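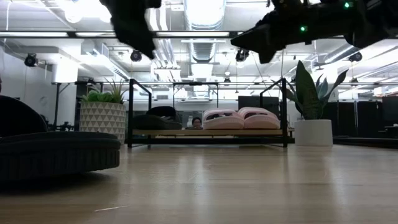
**What is bench automation?** The use of robots at an ordinary work surface, where people used to do all of the handling and now do part of it.

## Bench automation

**Bench automation** (also *tabletop automation*, and in older trade writing *the arm business*) is the practice of giving small handling jobs such as picking, turning, sorting and setting down to a robot gripper mounted over or beside a work surface. It differs from line automation mainly in scale and in the amount of furniture left in the room. A line robot normally gets a cage. A bench robot gets a table, and its coworkers may be within earshot.

### Background

The term came into use at Koivisto, a contract handling firm in Verkville, where a memo dated 12th July asked staff to stop calling the new equipment "the replacement." The firm employed 44 people at the time. The memo suggested "bench automation" and, as a second choice, "the assistants," which did not catch on.

Benedikt Haslinger, then head of the sorting floor, had argued for fitting the first arms over existing tables so that people could keep their places. The plan was adopted, although most of the places were moved anyway to make room for the cables. A similar setup opened the next February at Wultaretti, a smaller workshop in Prisby. Its managers had toured the Verkville floor and copied nearly everything, including a badly placed coat rack.

### Effects on work

Writers on the subject usually begin with job losses, and at Koivisto two positions on the sorting floor were closed in the first year. The larger change was in what the remaining jobs consisted of. Sorters became *attendants*, a title that came with a new badge and the same pay band. An attendant sets out objects, watches the gripper handle them, records the result and sets them out again.

Attendants reported less wrist strain and more boredom. Many also found that they were now expected to explain themselves. A sorter could simply know that a soft item should be taken from the side. An attendant had to write it down in a form that an engineer would accept, and Koivisto's handling notes grew to more than 30 pages in this way. The section on cushions is the longest and contains a footnote disputing the section on cushions.

### The pace question

Early bench arms were slower than the people they worked with, which caused less resentment than management had feared and a good deal more sighing. Output targets at Verkville were first set by the arm's best run, then by its typical run, and finally by agreement. Staff won the right to pause a unit without filing a reason. The pause button has since become the most worn part of the equipment.

Breaks were a separate matter. The arms did not take any, and for some months the break schedule was treated as a technical problem. It was settled when the attendants pointed out that an arm with no objects in front of it was on break whether it liked it or not.

### Skills and training

Most attendants are trained on the job. The usual course covers safe reach, fault messages, resetting a layout and writing notes. Đức Vũ, who wrote the Prisby course, added an afternoon on how to disagree with an engineer - by far its best attended part. Former sorters tend to do well, having spent years learning how things slip, sag and roll. Whether this knowledge should be paid for separately was raised at both sites and remains under discussion at both sites.

### Terminology

- **Attendant:** the person assigned to a unit.
- **Layout:** the arrangement of objects before a run.
- **Reset:** putting the layout back, by hand.
- **Unattended operation:** a mode described in the sales material. At Wultaretti it requires an attendant.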